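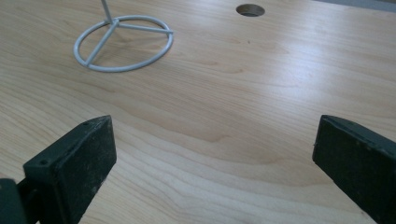 Slide 1. Tabletop, pale wood, with the grain running up toward the right.

Leave the slide up while people find seats. Start when the side door is closed.

Thanks for coming to the Tuesday session. I work on tables at Dervishi. The talk is on tops: how to read one, how to look after one, and when to leave it alone. Questions at the end, but stop me if a word makes no sense.

Look at the grain first. Point to the middle of the slide, where the dark lines sit close together and make long ovals and arches. That pattern comes from flat-sawn wood. The blade goes across the growth rings at a low angle and the rings show up as loops. Cut the same log the other way and you get straight, narrow stripes. Some customers ask for stripes and then miss the loops when the table arrives.

Now the shine. The right side is brighter than the lower left. Ask the room whether that is a worn finish or just the light. Take two or three answers. My answer is that you can't tell from one view. Walk to the other side of the table and look again. If the bright area moves with you, it is light. If it stays put, check the finish.

(Pass the sample boards around now. The Umano board goes left, the Prundon board goes right. Get both back before the break.)

Slide 2. Cleaning. Text only.

Damp cloth, then dry cloth, both along the grain. No scouring pads. Dust the top before you wipe it, or you drag the grit across the finish. We looked after 66 tables for the Plinder reading rooms, and most of the marks I wrote up were fine scratches from grit. Cups did less harm than I expected.

Slide 3. Things that live on tables.

Stands, lamps, trays, anything with a metal base. Lift them, don't slide them. Felt pads help if you change them — old ones pick up sand and turn into sandpaper. Move the item every few weeks so the color stays even. Pale wood darkens or yellows with daylight, and a base that never moves leaves its outline.

Slide 4. Veneer or solid?

Look at the end of the top. On solid wood the lines carry over the edge. On veneer they stop at a seam. Say clearly that veneer is fine. The thing to remember is that you get very little depth to sand, so test a hidden spot and go slowly.

Skip slide 5 if it is past 3:30.

Slide 5. Costs. Refinishing a small top was $155 at our shop in July, and $192 with the edges. Delivery is extra. Price list is on the back table, 8 copies, so please share.

Questions. Collect the boards.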